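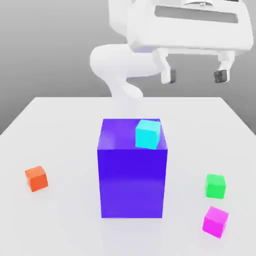 I want to defend an unpopular habit of our workshop in Storthorpe: before a person may switch on the arm, he or she must first make the task work in simulation. New members complain about this rule every time. They came to build a robot, they say, and we give them a screen. I understand them well, for I said the same thing in my first month.

My own project is a sorting arm for the parts bench. I call it Gristivwood, after the street where I bought the motors second-hand. The first version I programmed directly on the hardware, in the evenings, at home. I spent 461 on motors, bearings and filament, and I burned one motor before the arm had lifted anything. The fault was a wrong sign in one line. In simulation this mistake costs nothing. The arm goes through the table, you laugh a little, and you correct the line.

So my opinion is that simulation is a cheap place to be stupid, and beginners need such a place more than experts do. A tall box with a small cube on top is a good example. On paper it is the same task as picking a cube from the table, only higher. In practice the fingers must arrive from above, they must open wide enough, and the path to the other cubes must not pass through the box. I did not think about the last point until I had knocked the box over many times. With real wood I would have stopped after the third time and gone home in a bad mood.

There is a serious argument against me, and I don't wish to hide it. A simulated table is too clean. It has no sawdust, no cable lying across the corner, no sun coming through the window at four in the afternoon and confusing the camera. The cubes have pure colors that no cheap paint can give. A member who works only on the screen begins to believe in this world. I have seen a program that did its task 30 times from 30 on the computer, and on the bench it closed the fingers on air, again and again, because the real table was not level.

I accept this argument, but I think it asks for a limit and not for the end of the rule. In our workshop we now use a small plan, which I wrote and which we named Tan because of the color of the folder:

- First, 20 clean runs in simulation, with the cubes moved to new places each time.
- Then the same task on the bench at 60 percent less speed, with one hand near the stop button.
- After that, no return to the screen until the bench problem is written down in the folder.

The third point is the important one for me. The screen is comfortable, and when the real arm misbehaves, it is very tempting to go back and make the simulation more beautiful. I lost most of April in this way. I adjusted friction and shadows, and the arm at home collected dust under a towel.

Some people will answer that a hobby doesn't need rules, and that burning a motor is also an education. Perhaps it is, if you can pay for the next motor. In a shared workshop the arm belongs to everybody, and a broken gear means that other people wait for their turn. I would rather bore a beginner for two evenings than explain to the others why the bench is closed.

My arm is still slow, and it still drops one part in many. The tall box is now on the real bench, cut from a piece of shelf, and next week I will try the cube on top of it.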